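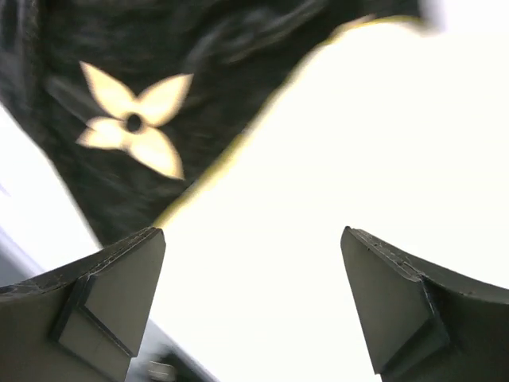

Cream flower on dark cloth

The campervan sums, again

Posted Mon 8 April

Every winter someone tells me that hiring a campervan is the cheap way to see the coast, and every winter I get as far as the booking page before the cheap part goes missing. This year I went through with it. Four nights, a Hegarty two-berth, picked up in Odwood and dropped back in Odwood, and I kept every receipt in an envelope on the dash because I wanted to be fair about it.

I was prepared to be wrong. I'd like that noted, as my sister reckons I decide these things in the driveway.

The quote was $591. That was the number in the big friendly type, and it's the number I told people. It covered the van. It did not cover what Hegarty calls the "journey pack", which is the gas bottle, the hose and the power lead, in other words the things that make it a campervan and not a delivery van with a bed in it. You can decline the journey pack. I asked the fellow at the counter what would happen if I did and he said no one had ever asked.

Then there's the excess. You know the excess. They show you a diagram of the van with all the bits you're liable for coloured in, and the only bit left white is the number plate. Tyres, windscreen, roof and underbody are all separate. I took the middle cover, had doubts about it all the way down the hill, and parked so far from everyone at the shops that I may as well have walked from home.

To be fair to the van, it drove well. It's 21 feet long and I had been dreading that, but you stop noticing after the first roundabout. The fridge stayed cold. The blinds fitted, which I have never once seen in a van, so credit where it's due. I slept better the second night than the first, and the third was rain on the roof, which is the best thing about any of this and costs nothing extra that I could find.

The first two nights were at Flanddale, in the council ground behind the surf club. Good showers, coin operated, bring coins. The powered sites are on a slope and the woman in the office will tell you they aren't. I had both levelling ramps under the front wheels and still rolled towards the sliding door all night. My neighbour, Oisín Keogh, had a tent on the flat for less than half what I was paying, and a folding chair that looked more comfortable than anything in my van. He asked what the van had cost me, and I gave him the number in the big friendly type.

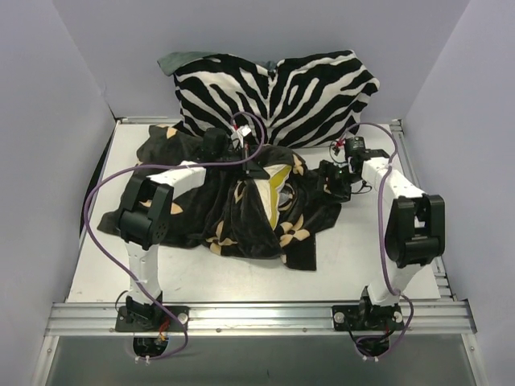

Bedding is where I think most of these outfits make their real money. Hegarty charges for a "comfort set" per person, and for that you get a doona, a flat pillow and sheets in hospital white, all of which go back in a bag you can be charged for losing. I paid for one set and regretted it by bedtime. Next time I'd raid the linen cupboard for whatever's in there. A zebra-print pillow and a dark brown blanket with little cream motifs all over it would do me nicely, and they can clash as much as they like in the back of a van with the lights out. White sheets in a campground are a silly idea anyway. I had a muddy knee print on mine before I'd finished making the bed.

The last two nights were meant to be the good ones. Fimstead gets written up everywhere as a "hidden" bay, usually by people who've been put up there. It's pretty, I'll give it that, and the walk out to the point is worth doing early. But the place with the famous view has twelve-month waiting lists for the front row, and what you get if you book like a normal person is a gravel bay facing the bin enclosure. "Ocean proximity site" was the term on my booking. I could hear the ocean when the compressor next door cycled off.

I did meet nice people. I always do, and I don't think the van had much to do with it.

So, the envelope. I'm not going to itemise it, partly as I lost the fuel one from Odwood, but with the journey pack, the cover, the comfort set, diesel and site fees I'd passed the price of a decent motel by the third night. A motel has a kettle included in the rate and doesn't need its toilet cassette emptied by me in thongs at seven in the morning.

If you're going for three weeks and moving every day, the sums might be different. People tell me they are. I'd want to see their receipts.

I've been asked to go halves in one again in July. I've said I'll bring the tent.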